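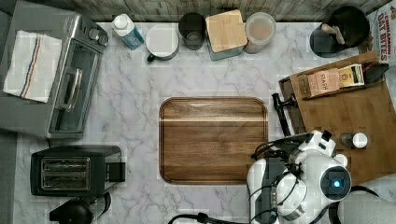 Worktop and board notes – the bits I get asked for over and over, so they're going in one place. Not in any order. Skip to what you need.

Boards first.

Wash straight after use. Hot water, drop of washing up liquid, soft side of the sponge. Both faces, even if you only cut on one. Wet one side only and it'll cup, and then it rocks every time you chop an onion. Never soak. Never the dishwasher, not even "just the once".

Stand it on its edge to dry. Long edge down, air on both sides. Flat on marble looks nice but the underside stays damp for ages. Only lay it down when it's dry to the touch.

Juice groove – the crud sits in there. An old toothbrush, once a week, run it all the way round. Corners twice. Then a wipe with the corner of a cloth.

Smells: coarse salt and half a lemon. Scrub with the cut side, leave it while you make a cup of tea, rinse. Onion goes. Garlic mostly goes. Kippers, good luck.

Oiling. Food-safe mineral oil, the plain sort. Pour a puddle about the size of a two pound coin, spread with a bit of old T-shirt, do the edges and the groove aswell. Leave overnight, wipe off what hasn't gone in. New board, once a week for the first month. After that when it looks thirsty. Splash of water on it – if it beads you're fine, if it sinks in get the oil out. Don't use olive or sunflower, they go sticky and then they stink.

Acacia and other dark woods hide stains well. Also hide dirt well. Tilt it to the window now and then.

Knife marks: leave them. If it goes properly furry, light sand along the grain, 240 grit, wipe, dry, oil. Don't sand across any pale strip where two timbers meet or you'll see scratches for ever.

Stopping it sliding. Damp cloth flat underneath, wrung right out. Kitchen paper will do. Take it away after or you've trapped wet between wood and stone, see above.

Marble.

Lemon, vinegar, wine, tomato – all of them etch it. Dull patch, like a water mark that won't wipe off. It's not a stain so scrubbing does nothing. Keep sour stuff on the board and wipe splashes the minute you see them. Blot, dont smear.

Everyday clean: warm water, tiny bit of washing up liquid, rinse, dry with a towel. No vinegar sprays. No limescale remover near it, so descale the kettle in the sink. No cream cleaner either, it's gritty.

Oil stains (the dark sort of patch near where you cook): bicarb and water, thick paste, spread it over, cling film on top, tape the edges down. Leave 24 hours. Lift, rinse, dry. Might want a second go. Mine took three after the sesame oil.

Rings from mugs and glasses. Coaster, or get used to rings. I've got used to rings.

Polishing out light etches – marble polishing powder, wet cloth, small circles. I had a tub of Stemura from the hardware place, did the job, messy. Try it in a corner first. Deep ones need someone who knows what they're doing.

Toasters and little ovens.

Unplug, let it go cold, then crumbs. Slot toaster: slide the tray out, tap it over the bin, then hold the toaster over the bin and give it a gentle shake. No knives or forks down the slots. A dry pastry brush gets the grilles.

Toaster oven: tray out every few goes, wipe the glass while it's barely warm. Bicarb paste for brown splatter on the door, 30 minutes, wipe off with a damp cloth. Stainless top, go with the grain or it streaks.

Tea towels can live on top while it's off and cold. Off before you switch on. Every time. Put a hook up if you forget – I did in the end, side of the cupboard, cost next to nothing.

Leave space at the back and sides when it's running, check the booklet for how much. And don't run the kettle, toaster and oven all off one extension lead. Ours is a 2000 watt kettle on its own, before anyone's wanted toast.

Along the back wall.

Only what you use daily. Salt, tea, wooden spoons, the mug you always have. Anything you've to dust goes in a cupboard. Pull the whole row forward once a week and wipe behind, flour gets everywhere.

Wooden splashback or trim – dry it after splashes, particuarly the bottom edge where it meets the stone. Check the sealant in December when the heating's on and gaps open up.

Canisters: wash, dry fully, then dry again, then fill. Bamboo lids get a wipe only. Write the date on tape underneath.

Utensil pots grow a layer of grime at the bottom. Tip it out, look, be ashamed, wash it. Wooden handles same oil as the board.

Tip about the tape on the cling film came from Chun-yin Tsang, ta. Descaling page still to do.

Last updated: December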